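Upholstery and laundry: an interview with Corina Radu

Corina Radu has worked on woven upholstery cloth for 10 years, the last three of them at Rulamberg, where she writes the care specifications that end up on the underside of seat cushions. Her subject in this interview is a narrow one. She is interested in what happens to a sofa when it is used as a place to put clothes.

"People test a sofa by sitting on it," she said. "Then they take it home and use it as a shelf. The seat is at a good height, it's near the dryer or near the bedroom, and it's flat enough. In a lot of homes the seat carries laundry for more hours than it carries people."

The two kinds of load are different. A sitting person compresses the filling and rubs the cloth over a small area. Laundry weighs very little, but it transfers lint, and it can transfer dye if it is put down damp. Radu considers dye the larger problem. A strongly colored cotton shirt left damp on a pale seat overnight may leave a mark that cannot be lifted with water. The same shirt, fully dry, will generally leave nothing but fiber.

Abrasion is measured in rubs. Radu's group at Rulamberg inspects samples first at 3,000 rubs, which is early in the test, and looks only at the surface. "At that stage nothing is worn through. What you see is the nap starting to stand up. On a gray cloth with a fine, fuzzy face, that changes how the light sits on it, and customers report it as fading. The color hasn't changed at all."

Gray remains the most requested shade in the Fladitz line, which she helped to specify. She attributes this to what it hides. Dust, pale lint and light pilling are hard to see on a mid-gray weave. Red lint is easy to see, and so is white. She recommends a dry rubber brush, drawn in one direction, and advises against adhesive rollers on raised weaves.

Asked how clothes should be put down, if they are going to be put down anyway, Radu was specific. Zippers closed. Printed panels facing up. Nothing with a hook fastener. Cords and chargers moved first, as the plug end is what catches a loop in the weave. Her colleague Senan Ó Dálaigh keeps the returns log, and pulled loops are entered there under their own heading.
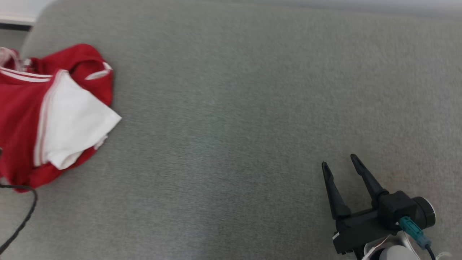 Vol. 30, No. 3

On folding, she has fewer opinions. A jersey or T-shirt with contrasting trim is best folded along the side seams, sleeves in, so that the white sections lie against each other and away from the darker color. "Bunched up is fine for an hour. For the seat it makes no difference at all. For the shirt it makes creases."

She does not own a sofa cover and does not recommend one for daily use - it traps grit between the two layers, and grit does more damage than cotton ever will.

Interview by Eimear Conneely, March 18, 2024. Fabric terms checked by Hamdia Chala.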